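The upgrade question, again

Every April my desktop starts to annoy me, and every April I open a dozen tabs and read about new ones. This year it has dragged on into the autumn. I still haven't bought anything, and I'd like to set down why, mostly so that I can point people here when they tell me my computer is old.

It is old. I use it for email, photos, a bit of bookkeeping and far too much reading. It takes a while to start in the morning. I make tea while it does. I would be making tea anyway.

The machine everyone wants me to buy is the Velura. I have read 11 reviews of it, and I came away knowing a great deal about the packaging. It is "blazing". It is "whisper quiet". Two of the reviews used the same sentence about the power button, word for word, and I don't believe two people sat down separately and had the same thought about a power button. At the foot of most of them, in grey type, is a line saying the writer may earn something if I click. Fine, people need to eat. But I'd like to see one review, just one, where somebody with a commission to earn says keep the one you've got.

Then there are the charts. Trikora, a site I used to trust, gives every computer a score. The Velura got 1,126. The model before it got 1,000. I looked for what the points were points of and found a page headed "Our method" which said the tests reflected real use. Whose? Mine is typing and waiting for other people's websites to load, and a good half of that wait is adverts. No computer is going to fix adverts.

I do have some experience of being taken in. A few years ago I paid for a program called Lencho, which promised to clean up my computer and make it like new. It ran a scan and found hundreds of problems. It fixed them. I ran it again the next day and it found hundreds more. I hadn't touched a thing in between except the weather forecast. When the subscription came up for renewal it warned me my machine was "at risk", in red, and I took it off, which needed a restart and a short survey about my feelings. The computer ran the same as before.

What did help was dull. I moved the old photos to a separate drive. I stopped nine or so things from opening themselves at startup – I had no idea what half of them were, and I haven't missed any. I put in more memory, bought second-hand for less than a pub lunch. None of it took more than an afternoon, and I am not handy.
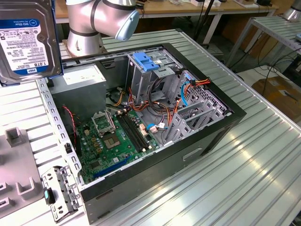 Posted by the author on Sunday, September 8, 2019
Filed under: Computers, Spending, Grumbling

The other thing I'm told is that repair doesn't pay. "By the time you've paid for labour you could have a new one." I have heard this in shops, always from the person who sells the new ones. A motherboard has a socket for the processor and slots for the memory, and those parts are meant to come out and go back in. It isn't magic. It can be fiddly and you can break things, I'll grant that, and if the board itself has died on an old model you may well be stuck. I'm not claiming everything can be saved.

I'm also wary of my own side. There is a whole crowd online who will tell you a computer can be kept going for ever, and some of them are selling toolkits. Grurkix does one that comes in a roll like a chef's knives. I very nearly bought it. Then I noticed that the only tool I'd used so far was a screwdriver out of the kitchen drawer, and that the roll cost more than the memory had.

So the plan, such as it is: leave it until something stops working. If it's a part, replace the part. If it's the lot, buy whatever was well thought of 2 years ago and is now half price, and don't look at a chart while doing it. My sister's laptop is newer than mine and she makes tea while hers starts as well.

Comments are open. If you sell computers, please say so first.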